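5 Aug 2020

Ponolwood units, interior set, second pass.

Went back to redo the kitchens and the two north bedrooms. Tenants out, cleaners not yet in. Power still on in all but one unit, so kept the ceiling lights off throughout and worked from window light only. The February set mixed the two and the white balance never came right in the hallways.

Tripod at chest height, level checked at each doorway. Bracketed five frames at 2 stops for the rooms with direct sun, single exposure elsewhere. Tried the 20 mm in the small bathroom and got too much stretch in the corners. Stepped back into the hall and used the longer lens through the door. Less coverage but the walls are straight.

Zsolt Deák wants the wall marks left in: picture hooks, furniture outlines, the paler paint behind the wardrobe. Agreed for the project prints. The listing versions for Escobar get the usual cleanup, saved to a separate folder so the two don't get mixed again.

Colour: shot the grey card in every room, 10 minutes lost to finding it after the second unit.

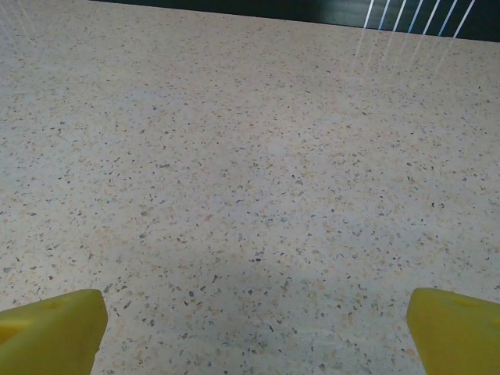 Raw files copied to both drives, over 20 GB. Card not wiped until Trirach confirms the offsite copy. Still to do: stairwell, laundry, meter cupboard. Need the Dirkitz key for the last one.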